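Reading corner and front desk, the big tidy

Gallery from Thursday. Sorry for the delay, been a mad week. Most of the desk had turned into a dumping ground since April and Hatice wanted it usable again before the drawing group comes back. So, a morning of moving piles about. Captions are short, ask me if you want to know where somthing went.

Before we get to it, the numbers for those who asked. 195 books through our hands. 29 gone to the Kestville swap shelf. 2 bags of old leaflets for recycling. Everything else stays, either on the shelves by the door or on the desk for now.

Rules we agreed on, more or less:
Drawing things live on the desk. Books being sorted can sit there too but only in low piles please, not towers.
Drinks at the far end from the papers. Efe, this is you.
Chairs go back under when you leave.
Coats on the hooks.

The curved desk, mid-morning. Wooden mannequin with one arm right up, books in a couple of stacks, red disc in the middle.

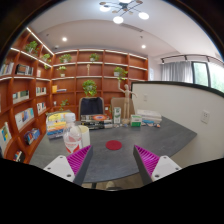
Hülya still wants the sorting done by subject and I still say by size, it's quicker and you can see what you have got. We'll do it her way. Children's books first, then travel, then the odds and ends nobody can place. If a cover has come away put it in the tray for Lyle, he has the good tape.

Still to do: the bottom shelf, the cupboard (locked, key with Ilgın), and somebody needs to go through the exhibition booklets from Karabulut and keep one of each. Shouldnt take more than 90 minutes with two people.

Next session same time, same door. Bring a box if you have one, the flat sort is best.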